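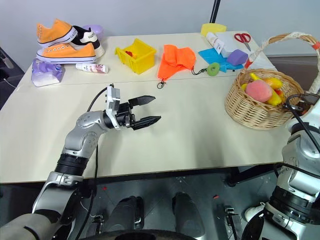
Luswood Film Season Returns in September

The Skorndale Film Society is pleased to announce that its autumn season will open at the Luswood Theater in September with "Clokeven," a drama about two sisters who inherit a failing ferry line. The film is the second feature from director Beca Owen and runs without an intermission.

The season includes 14 features and a program of short films selected from 2264 submissions. Evening screenings begin at 7:30 p.m. Doors open 15 minutes before each show, and latecomers will be seated at the back of the house.
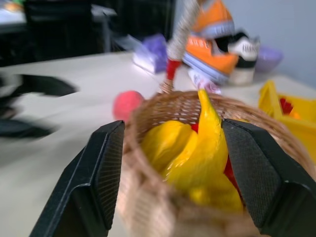 Woven basket with a tall handle.

Members may reserve seats one week before general sale. Membership cards from last season remain valid through the opening night and should be shown at the box office. The Leclerc Room will be open after selected titles for conversation with the filmmakers — seating there is limited to almost half the main house.

Ms. Owen will introduce the first screening and take questions afterward.
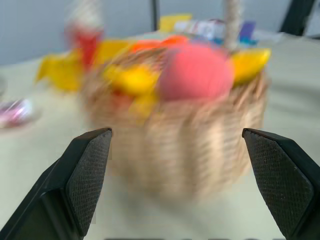
Uriel Herrera writes that the short films deserve a second showing, as last year's program was given only once and sold out early. A repeat screening has been added for members aged 17 and over.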